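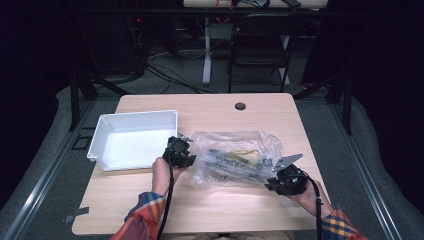
Photo: Sointu Huttunen, Renberg bench notes

Aug 12, 2018

Bagged items again, into the white bin. I'm writing this up while it's fresh, partly for Sekar, who takes over the bench next, and partly for me, as my notes from the last round were close to useless when I went back to them (sorry, Zeeshan, I know you tried to make sense of them too).

We got 36 keepers in before lunch, which I'm very happy with. The clear bags are still the hard ones. The plastic slides around over whatever is inside, and if you go in too shallow you come up with a nice pinch of bag and the item swings underneath like a pendulum. Ville likes that grip and says the model ought to see it. I'm less sure, but I kept 2 of those and tagged them "bag only" so we can pull them out later if training goes sideways.

What worked best for me was bringing both grippers down close to the bag, one on each side, and waiting a beat before closing. It feels silly to wait, but Sekar and I looked through the older Rugemalira takes together and you can see how we all rush the close when we get tired. The moment of contact ends up being two or three blurry steps, and then we wonder why the policy fumbles it! So please, slow hands at the bag, normal speed on the way to the bin.

I also tried turning the bin a little between takes, just nudging a corner around, and starting the bag somewhere new each time. Sirkka asked for this back in December and we never really did it properly. It costs hardly any time. The empty bin is light enough that it shifts if you knock it on the way past, so watch your left wrist.

Cables: let them hang down toward you and check the right one before each take. I had it looped over my sleeve once and felt it tug halfway through the lift. Take thrown out, and my own fault.

Trimming in Pideo was slow again – I think it's rebuilding the whole index on every save, and I'll ask Ville whether that can be switched off. The target is still 400 for this item group, so we have a fair way to go, but it felt like a good morning and my shoulders are fine for once.

For next time: more starts with the bag flat and the bunched end facing the bin, a few with it facing away, and somebody please relabel the Curell folder before we add to it. I've left the two odd takes in there for now.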